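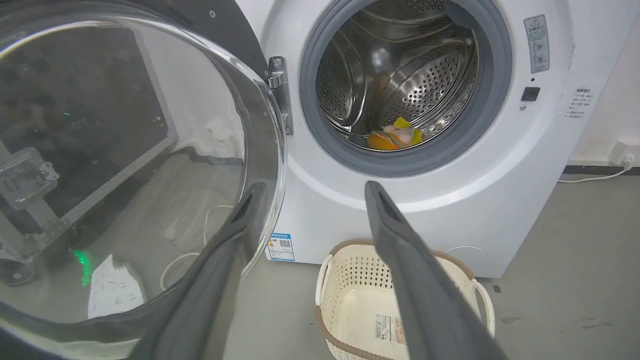 Wrist view at the washer, door open, laundry in the drum and the basket on the floor in front.

Laundry unloading moves to teleoperated collection

The Millcombe group has switched its washer task from hand-guided teaching to remote control. Hand guiding, in which the operator holds the arm and walks it through the motion, worked well enough for drawers and light switches. It worked poorly for the washer. The operator's own forearm kept entering the wrist view at the drum opening, and one person can't comfortably guide two arms at floor height for more than a few minutes.

Under the new setup the operator sits at a pair of leader arms and watches the wrist and head views on a monitor. The follower arms copy the joint positions. Vojtěch Kratochvíl, who wrote the control layer (internally called Narus), has limited follower speed near the door and added a clutch pedal, so the leader arms can be repositioned without moving the grippers. Operators are asked to use the pedal freely. Pauses are trimmed before training.

The task is divided into 5 segments: open the door, reach into the drum, grasp, transfer to the basket, close the door. Each segment is labeled at recording time with a key press. A demonstration that fails in one segment is kept, with the failed portion marked, provided the operator recovers without outside help. If somebody has to step in and move an item, the whole run is discarded.

To date the group has 211 complete demonstrations by remote control and 43 from the earlier hand-guided sessions. The two sets are stored separately. Mixing them gave worse results on the grasp segment, probably on account of the different approach angles: hand-guided reaches come in high and remote reaches come in low, close to the gasket.

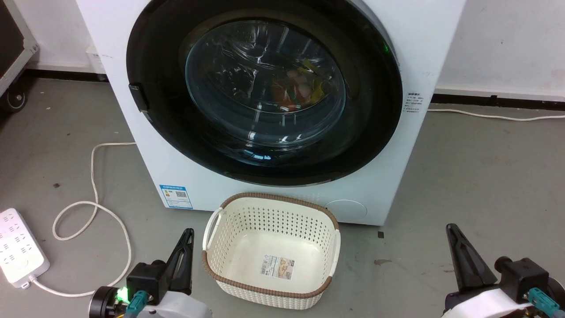
Basket placement is varied between runs, within reach of both arms. The start condition is also varied: door open or closed, laundry pushed to the back of the drum or left near the front. Operators take the start condition from a printed sheet and don't choose it themselves. Early data showed a clear preference for the easy cases.

Two problems remain open. Thin fabric slides off the fingertips when the grasp closes on a single layer, and the operator has no force feedback to notice it. Charvát fingertip pads are on order and will be tried in January. The second problem is the door. Pushing it shut at the wrong height loads the wrist joint, and 8 runs ended in a protective stop.

The segment labels and the trimming script are in the Carken repository under the laundry folder. New operators should book a practice slot before recording. Slots are open on Tuesday afternoons.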